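The bunkhouse in Vukovo has a second floor now
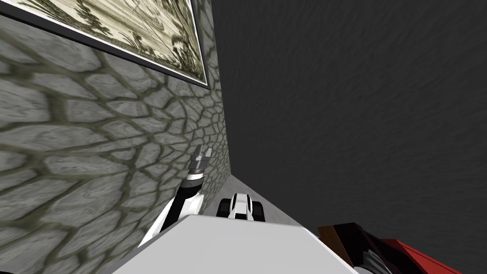 Framed landscape, high on the stone wall.

I got back to Vukovo in May, two winters after my last stay, and the first thing I did was walk straight past the bunkhouse. They painted the door! It used to be green and now it's a kind of mustard, and I stood down by the bakery with my pack on, feeling pretty silly, until somebody's dog led me back up the hill.

So, the news. The Meesuk crew (that's the little outfit that has run the place since before my time) finished the upstairs over the winter. There are 5 new beds up there and a shower with real pressure, plus a long table where people spread out their maps and then never fold them up again. Downstairs still smells like wood smoke and wet socks, and I wouldn't change a thing about it.

The guest book is up to entry number 2981, and I know that because it's mine. I flipped back looking for my old one and lost a whole evening to it. There was a couple who had biked in from the coast, a piano tuner on vacation, and a kid who drew the same goat on every page for a week.

The other big change is the bus. The 395 from Bedik now comes all the way up to the square, twice a day, so you can skip the long hike from the crossroads if you time it right. I didn't time it right. Bring cash, and sit on the left for the river.

Booking has moved too. It all goes through Skustetix now, and the old phone number just rings and rings. You can still turn up at the door and hope, which worked fine for me, but it was a slow week and I had the upstairs pretty much to myself. I'm staying through the end of the month, and there's bean soup on at seven if you're passing through.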